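Gripper fingers missing the bottle by a hair: what do you check first?

**bisden_bench** wrote:
OK so I've been looking after one cell since August and I'm running out of ideas. It's a right arm with a two-finger gripper picking up drink bottles and putting them in a trash bin. Wrist camera, nothing fancy. Fingers are the plain dark ones from Romholm, controller is a Grivetti.

When I home it and jog over the bin by hand, the fingers sit open over the rim exactly where I want them. Then I let the program run picks off the floor and after 30 or so cycles the approach has crept sideways and one finger lands on the bottle instead of beside it. I re-zero, it's happy again, and then it creeps again!
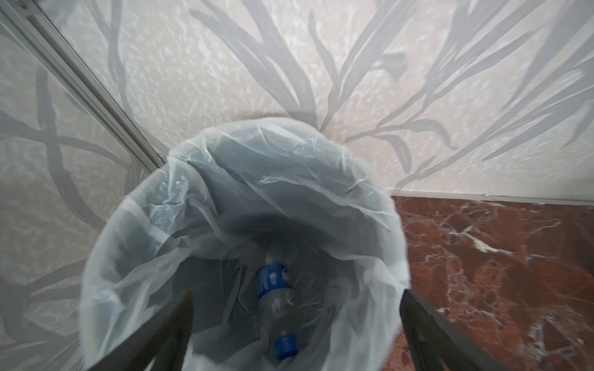 I've already swapped the finger pads and gone over the cable run at the wrist (had a tight loop there, fixed it, made no difference). Before I pull the whole gripper off I'd love to hear what you folks do first. I've got a spare flange from Najjar on the shelf but I'd rather not open that box if I don't have to.

**cdeligiannis** wrote:
Flange bolts. Always the flange bolts. Grab a finger with the power off and wiggle it. If you feel anything at all, take it apart, clean the faces, put it back together with fresh threadlocker and torque it in a cross pattern. Then redo your tool center point, because the old one is garbage the second you loosen that joint.
Christos Deligiannis

**halfturn_back** wrote:
Gonna disagree with Christos here. A loose flange doesn't wait politely for 30 cycles and then go away when you re-zero. Sounds like encoder or homing to me. I had one where the home switch bracket had a hairline crack, and I replaced two good couplings before I looked at it. Put a dial indicator on a finger, home it 6 times, and write down where it lands. If home itself wanders, leave the gripper alone.

**cdeligiannis** wrote:
Re-zero with the arm parked in the same spot every time and a loose joint will happily settle back where it was. Seen it plenty. But sure, the indicator test is cheap, do that one too.

**bisden_bench** wrote:
Did both last night. Home repeats great, needle hardly moved. Finger wiggle, hmm, there's a tiny click on the right finger only. So not the flange, I think? It's in the finger carrier. The program's no help either, it's been calling good picks on bottles lying every which way, whole ones and squashed ones, and then the bad ones show up on the very same kind of bottle.

**samer_d** wrote:
Click on one finger is a worn slide or a set screw backing out. Pull the cover and look at the screw before you order parts. And wipe the slide while you're in there! Leftover soda gets on the fingers and creeps up into the carrier, and once it dries it feels just like wear. I clean mine every 50 hours with a damp cloth, then a dry one, then a very thin film of grease.
Samer Darwish 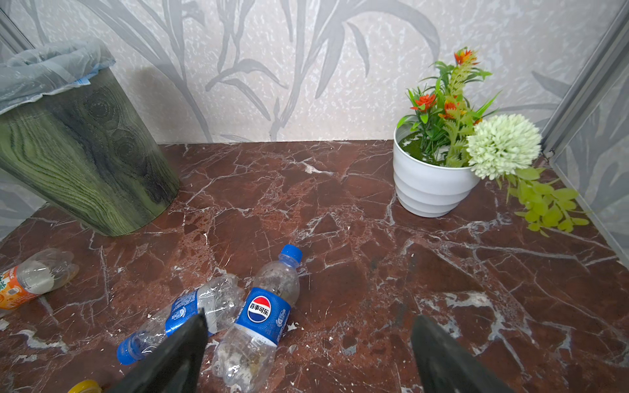 **newish_in_cells** wrote:
Do I have to redo the camera calibration too if I take a finger off and put the same one back on?

**samer_d** wrote:
Usually you can skip it, as long as the camera mount stays put and you only touched the finger. Check the fingertip position against a known point, and if that's off, redo the tool center point first.

**halfturn_back** wrote:
I'd redo it anyway. Takes less time than arguing about it on here.

**bisden_bench** wrote:
Set screw! Backed out most of a turn, and the slide was sticky like Samer said. Cleaned, greased, blue threadlocker, tool center point redone. I'll run it through tomorrow morning and post the numbers. Flange box stays shut for now (Christos, I torqued the bolts anyway, you can relax).

61 replies · 6 shares

Reader comments

**otto_m:** Same sticky slide on ours. We'd blamed the software for weeks.

**pallet_jane:** What grease, though? Everybody says "thin film" and then leaves out the grease.

**gearlash:** Still think he should watch that homing switch.

Related threads
Grivetti controller loses tool offset after power cut
Romholm finger pads: glue or screws?
Cable loops at the wrist, how much slack do you leave?
Najjar flange bolt pattern, anybody got the drawing?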